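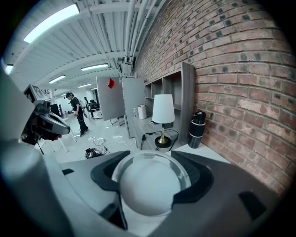
3.1 Collecting the demonstrations

I'll be frank, I got this wrong at first. I wanted everything done by remote control, and my early Drindura runs were painfully slow — 20 minutes for one tidy-up.

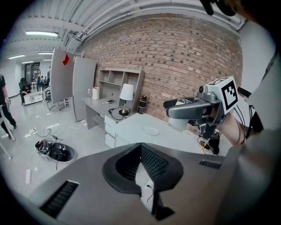

So we moved to hand-held grippers, one per hand, with marker cubes on top for tracking (Figure 3). We kept 1039 demonstrations out of 3469, and I threw out anything where a cube dropped out of view.

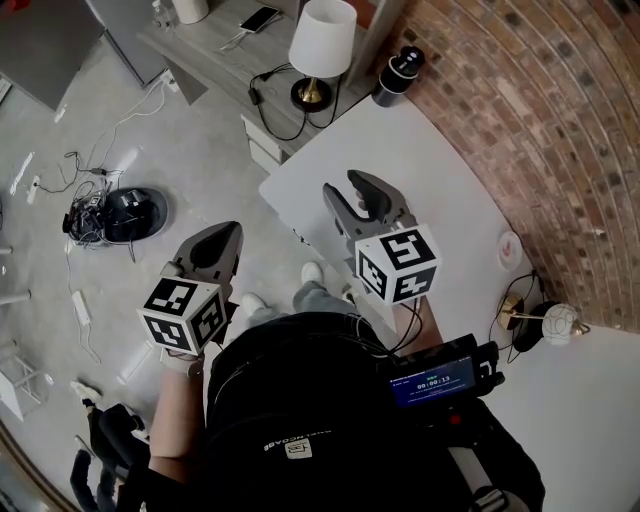 Augustina Mahama

Figure 3. Both grippers held out in front of the wearer.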